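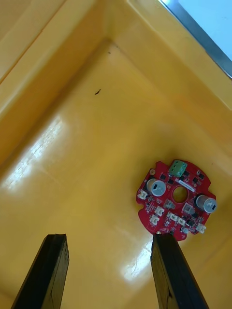 Open day at Brastumico shows robot sorting of used circuit boards

Brastumico opened its repair and reclaim workshop to visitors on Dec 29, 2019, with a demonstration of a robot arm that lifts used circuit boards out of plastic bins. The session was held in the long room on the ground floor and ran through the morning, with a shorter repeat after lunch for people who had not found a place at the first.

The workshop takes in control boards from pumps, fans and small motors. They arrive mixed, and until July every one of them was picked out and sorted by hand. A board that can be mended goes to the benches upstairs. The rest are stripped for connectors and other parts that still have some use in them.

Lilibeth Cabrera, who runs the sorting side, gave the introduction. She said the firm had started with round boards on purpose. A rectangular board gives the gripper two straight sides to close on, but a round one with notches and tabs can turn as the fingers meet it, and the tall capacitors must not be knocked on the way up.

"If it can manage these, the square ones should be no trouble," she said. "We would sooner find out about the hard ones first."

The bins are yellow and the first boards put through were red, a pairing that Girish Semwal, who wrote the picking software, said had been chosen after several weeks of trying others. Glare is still his main complaint. The plastic is shiny, and light from the ceiling leaves white patches on the floor of the bin which the software has at times taken for the edge of something. He has asked for the lamps over the cell to be moved, and this is to be done when the room is next rewired.

The gripper has two plain dark fingers. It comes down with them wide apart, works out where the board lies, and then closes from either side. Visitors were able to follow the small camera on the arm on a screen beside the cell – many stayed with the screen and hardly looked at the robot.

The system has been given 2000 practice picks so far, 280 of them on round boards. Mr Semwal said that boards lying close to a wall of the bin were still the ones it missed most often, as one finger has little room to get down between the board and the slope. When that happens the arm backs off and tries again from another side. After three tries it leaves the board for a person to deal with.

Questions took up most of the second half. Eduardo Maglaya, from the parts dealer Lumanlan, wanted to know if the arm could read the printing on a board and sort by model. It cannot at present. The labels are often too small or too worn, and boards are sorted by outline and by the position of the larger parts. Another visitor asked about jobs. Ms Cabrera said the 23 people in the workshop all had work on the benches, where there is a backlog, and that none of the sorting staff had been let go.

Renato Ignacio, who teaches electronics at Pavness, brought a group of 20 students. They were allowed to place boards in the bin themselves – flat, on edge or one on top of another – and to see what the arm made of them. Stacked boards gave it the most difficulty.

A second cell is planned for the unit on Alley, next to the loading door, and will handle boards with their cables still attached. Ms Cabrera said there was no date for it yet. Schools and firms that would like to visit the workshop should write to Charito Cabrera at the front office, giving the size of the group. Closed shoes are needed on the workshop floor, and bags can be left at the desk.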